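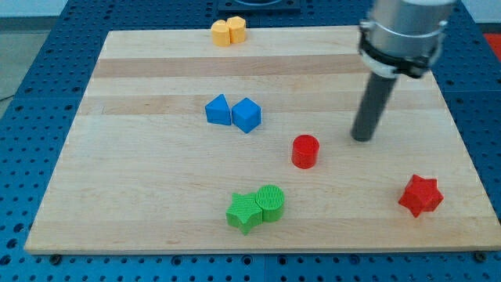 About Cumport Film Index

Cumport Film Index is a reference site for feature films and the people who shot, cut, and scored them. We publish credits, running times, release versions, and written reviews. The site is edited in Meredith and is owned by Purkent, which also maintains the database software behind it.

What we cover

The index is limited to narrative features of 60 minutes or longer that had a public screening. Shorts, television episodes, and concert films are outside our scope. A film made for television is listed only if it later played in a theater under the same title.

Each entry has a title record, a version record, and a credit record. The title record holds the original title and any English release title. The version record lists every cut we have been able to time from start to finish, including the studio logo and the end crawl. The credit record is copied from the screen in the order shown. Where a name was left off the screen and later confirmed in print, it is added in brackets with the source.

The index now holds more than 384 films with complete version records. Another 169 have title and credit records only and are marked "partial" in search results.

Reviews

Reviews are written separately from the entries and are signed. A reviewer may not edit the record of a film he or she has reviewed. We do not use star ratings. Reviews run after a film has opened and state the format in which it was seen, such as 35mm print, digital projection, or disc.

Reviews discuss plot up to the midpoint of the film. Anything later is placed under a separate heading so that readers can stop before it.

Staff

Brayden Nguyen is the managing editor. He assigns reviews, approves changes to version records, and answers correction requests. The index has six regular reviewers and two credit editors. The credit editors work from the Umberg office, where our disc and tape library is kept. The library is not open to the public.

Corrections

Send corrections through the form on the entry page. Include the version you watched, the country of release, and the time at which the error can be checked. Requests without a time code are held until we can view the film ourselves. Changes are logged at the foot of the entry with the old reading and the new one.

We do not remove a correct credit at the request of the person named.

Reuse

Credit and version records may be quoted with a link to the entry. Reviews may not be reprinted in full without written permission.

Filed under: Site Information, Policies

3 comments

dkessler_35
Do you time PAL discs as they play or convert them to 24 frames? The entries don't say.

Brayden Nguyen
Converted. The played time is in the notes field of the version record. I'll add a line about it to the help page.

marnie r.
Sent a correction in February on a missing second unit credit and it's in the log now. Thanks.

This site uses cookies to remember your search settings. By continuing to browse, you accept our cookie policy.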